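Home | News | Recipes | Events | Contact

Histton supper club opens its kitchen to nervous eaters

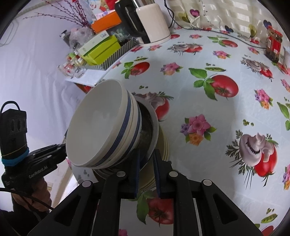

The Darnau Supper Club in Histton will run a new season of tasting evenings from January for adults who want to eat a wider range of food but find it difficult to start.

The evenings, called First Forkful, will take place in the club's dining room at Willems Yard. Each one is built around a single ingredient that members say they have avoided for years. Aubergine comes first, followed by mussels, blue cheese and beetroot. There will be 15 places at each sitting.

The format is simple. Guests are served the ingredient in four small dishes, starting with the mildest. The aubergine evening begins with a smoky dip and flatbread and ends with thick slices baked in miso. Bread, soup and a plain main course are on offer throughout, and anyone who wants to stop after the first dish can do so and stay for the rest of the meal.

The club asked its members last spring which foods they would not order in a restaurant. It received 222 replies. Texture was the most common complaint, ahead of smell and taste, and a good number of people blamed school dinners.

"We expected people to write down offal and oysters," said Mirjam Van der Linden, who founded the supper club. "Plenty did, but we also had mushrooms, rice pudding and cooked tomatoes. Those are foods you meet every week, and it's awkward to keep turning them down at other people's houses."

Wim Verbruggen, the club's head cook, has written the menus and tested them on friends and family over the summer.

"Most people who hate aubergine have had it undercooked," he said. "It goes spongy and bitter. If you give it enough oil and enough time it's a different vegetable. Mussels are harder, and I don't expect to win everyone over with those. I didn't like them myself until I was past thirty."

Vegetables will come from Davevwood Farm, which already supplies the club's regular suppers. The mussels evening will have a vegetarian menu alongside it, using oyster mushrooms in the same sauces.

Tickets cost £15 and include all four tasting dishes, the main course and tea or coffee. Guests may bring their own wine. Allergies must be given when booking, as the dishes cannot be changed on the night. The evenings are meant for people with ordinary dislikes and are not suitable as a way of testing a suspected allergy.

The club's regular Saturday suppers will carry on as before, with room for 70 diners. Recipes from each tasting evening will be posted on the club's website the following week, including the miso aubergine.

Bookings are open now through the website or at the front desk.

Last updated: 2025-10-20

Comments

PennyR: Will there be an olives one? My husband has been picking them off pizza since we met.

harrogate_tom: £15 with a main is very fair. Put me down for beetroot, though I'm not promising anything.

Lou B: Is there parking at Willems Yard in the evening or is it still permit only?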